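Shoe rack sorted in ten minutes (entryway tips, part 2)

Posted January 12, 2020 by Brândușa Avram

Quick one today, I have bread in the oven. Lots of you wrote in after the December post on coat hooks asking what to do about the floor under the hooks. Shoes. It's always shoes. So, everything I know about shoe racks and house slippers, in no order at all.

Empty it first. All of it, every shelf. Pile goes on an old towel or newspaper, not on the rug (I did the rug once, sand for weeks). Anything you haven't worn since last winter goes in a bag by the door. Singles too. If the other one hasn't shown up by the end of the month, out.

Wipe the boards. Damp cloth, not soaking, along the grain. Dry right after with a tea towel. Bare wood hates standing water and so does the cheap sealed stuff, the edges puff up. Scuff marks from rubber soles – try a plain pencil eraser before you go reaching for a spray. Works on mine maybe four times out of five.

Metal legs get dusty where they meet the shelf. Old toothbrush. Don't skip the underside of the bottom rail, that's where the hair goes.

Tighten the screws while its empty. Most of these racks come with a little hex key, ours is taped under the bottom shelf so I can find it. Quarter turn each, go round twice. Do not crank down on one corner and then move on to the next, the whole thing ends up leaning and you'll blame the floor. If a screw just spins, take it out, wrap a bit of thread around it, back in. Good for a year or so.

Wobble test: hand flat on top, push side to side. Still rocking? Felt pad under the short leg. Two pads if the floor is really bad.

What goes where:

Top board – nothing that's been outside. Keys, gloves, a bowl for mail, or sit a plant on it. Check the weight limit if you're planning to use it as a seat, plenty of racks are not benches even when they look like benches. Koreck prints the limit on the instruction sheet, model 3322 in our case. I lost the sheet of course.

Middle shelf – house slippers. The ones people reach for every day.

Bottom – guest slippers, spare pairs, whatever's dark and doesn't show dust. Outdoor shoes go on a tray next to the rack and not in it. Wet boots on a wood shelf is how I ruined the last rack.

Toes in or toes out? Big argument in our house. Arūnas Mägi (my brother in law, has opinions) says backs facing the room so you step straight in. I like whatever fits. Slides are wide, so pushing the toe to the back saves a bit of depth if the shelf is shallow. Just pick one and make everybody do it.

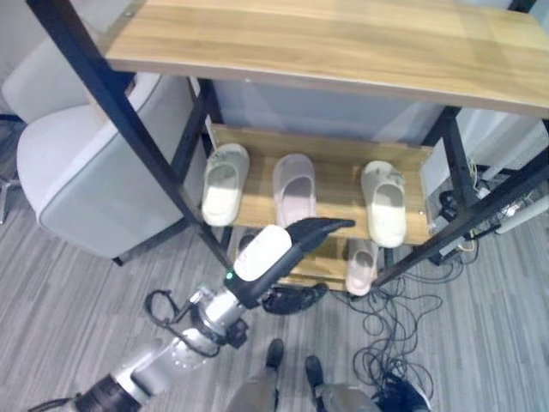
Slides on the middle shelf, a pink one down below.

Leave a small gap between slippers. Foam slides packed tight pick up color from each other, esp. light ones next to dark. Cream next to black in a hot hallway, not a great idea.

Cleaning foam slides: sink, lukewarm water, drop of dish soap, soft brush. Rinse well. Air dry in the shade, a couple hours usually does it. NOT the dryer and not on the radiator, they shrink and curl and then they're no good to anyone. For the gray line around the sole, baking soda paste, leave it five minutes, scrub.

Dark marks on a pale strap – micellar water on a cotton pad. Sounds silly. Try it on the inside first though.

Smell. Little sachet of baking soda at the back of the shelf, change it monthly. I used Pledik cedar blocks before, fine but they need sanding every so often and I never remeber to.

Buying a rack? Measure the biggest shoes in the house, then the wall, then go look. Leave enough height between shelves to get your hand in over the shoe. Solid shelves are easier on soft slippers than bars, and heels don't drop through. Bars do let the dirt fall to the floor where you can sweep it, so for sneakers I'd go with bars.

Keeping it tidy: one pair per person on the middle shelf. Everything else goes to the closet on laundry day.

Next time, umbrellas and where to put them while they drip. Bread's beeping.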